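The second gripper took longer than the first, mostly because of the linkage. The bars from Prondska had come with the holes a hair too small, and she spent two evenings opening them up on the drill press at the back of the Wutis workshop. The brass went in last.

When both were done she took them to the table and tried them on a sock. Her brother had bet her they would never manage cloth. Wood blocks, yes. Cloth moves away from you, he said, and he went home to wait for the results. 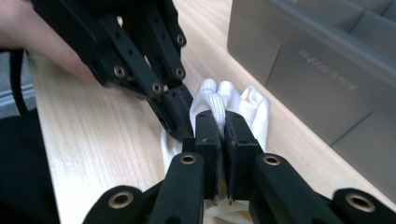 She worked slowly. Squeeze, lift, let go, squeeze again. Her wrists ached in a new place. The log on the laptop said 88 tries since December, and she had written a note beside nearly all of them. Most of the notes said "slipped." One said "hungry."

The plan was simple enough on paper. She would do the job by hand, with the grippers, until the recordings were good. Then the arm she was building at home would learn from them. The arm was still in her kitchen, missing a shoulder. The motor for it was coming from Dobre, and the last message had said it was on a truck.

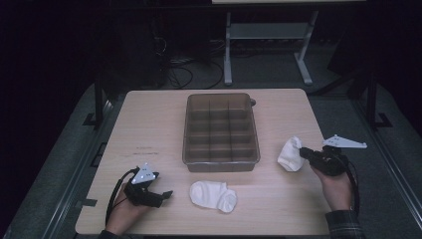 By nine the rest of the workshop had gone quiet. Someone had left the radio on low over by the lathe. She thought about the drawer at home, the one that never closed, and about the arm standing over it in the morning with its one small job.

Her phone buzzed. It was her brother.

"Well?" he had written.

She put down one gripper to answer, then picked it up again. He could wait until she finished the pair.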